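Household Chores and the Two-Arm Machine: Where Matters Stand

Posted 08/02/2023
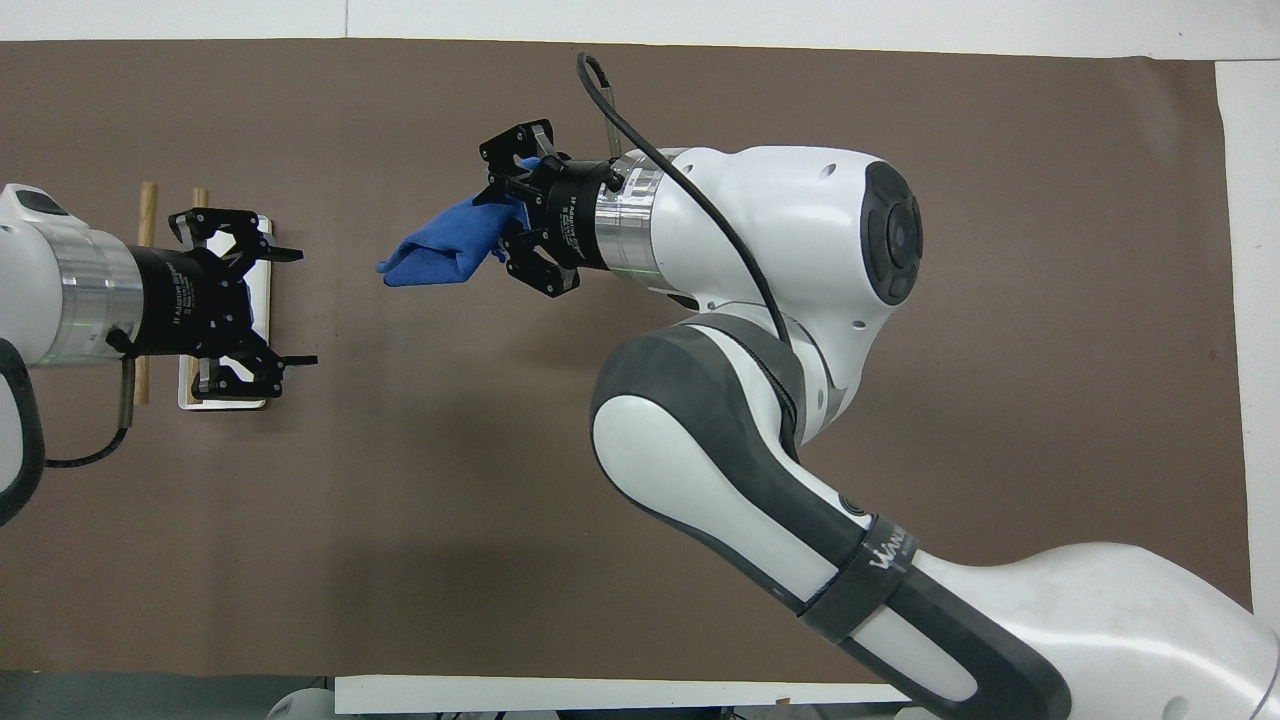 Photo: Clavberg Workshop Notes. Reproduced with permission.

The question put most often to this blog since April concerns chores. Readers wish to know whether a machine can be bought that will clear the table, dry the dishes and put the cloths away. The position of this author is that such a machine cannot yet be recommended for any home, and that a small number of shop-floor uses deserve a fair hearing.

A cloth and a tray make a reasonable place to begin, as the two call for very different kinds of handling. A tray keeps its shape. Its rim is where it was a moment ago, and a gripper that arrives at the right height and angle has a good chance of taking hold. A cloth offers no such help. Once picked up it has a new shape, and the machine must work out afresh where the corners are, which fold lies on top and how far the loose end hangs. The blue cloth in the photograph is bunched between the fingers of one gripper, with the rest trailing to the side. A person holding it that way would find a corner by touch, almost without thought. For a machine, finding that corner is a task in itself.

The grippers shown carry the label "3F Adaptive Gripper." Three fingers of this general kind will close around objects of many shapes, and that is a real advantage over a plain two-sided clamp. They are less well suited to thin, flat items. Lifting a single napkin from a stack, or sliding a fingertip under the edge of a tray that lies flat, remains awkward work. Tilting the tray or drawing it to the edge of the table first will often solve the problem, but someone must have planned for that step.

The figures available to this author are modest. The Dala laundry in Núñez kept a written log of one towel-folding station over the spring. The log records 668 attempts, of which 246 ended in a fold that staff accepted without touching it again. The remainder were refolded by hand or sent back to the start of the line. All towels were of one size and one color. No mixed loads were tried, and fitted sheets were excluded from the outset.

Tray handling at the same site was a separate matter. A run of 265 trays was moved from table to rack, and the log lists 15 that required a person to step in. The trays were identical and were set down in the same marked position each time. These conditions can be arranged in a shop. They are seldom found in a kitchen after supper.

Readers who wrote in regarding the Groto home unit should note that it has not been reviewed here. The printed material speaks of "light tidying" and does not define the term. A request for a trial unit was sent and remains open. Until it has been answered, no opinion on that product will be given.

The following points are offered to those weighing a purchase for a small shop:

Ask to see the machine work with your own cloths and trays.

Ask how a failed grasp is handled, and who is expected to clear it.

Ask for the count of attempts as well as the count of successes.

Allow for floor and table space. Two arms working toward each other need considerable clearance, and cables must be kept clear of the joints.

For the household, the advice remains as it was in the spring. Dish racks, drying lines and a willing pair of hands are still the lower-cost arrangement - and by a wide margin the faster one. The Dala log will be consulted again when mixed loads have been attempted, and any change in the numbers will be posted on this page.

Comments are open to registered readers. Product inquiries should be sent through the contact form.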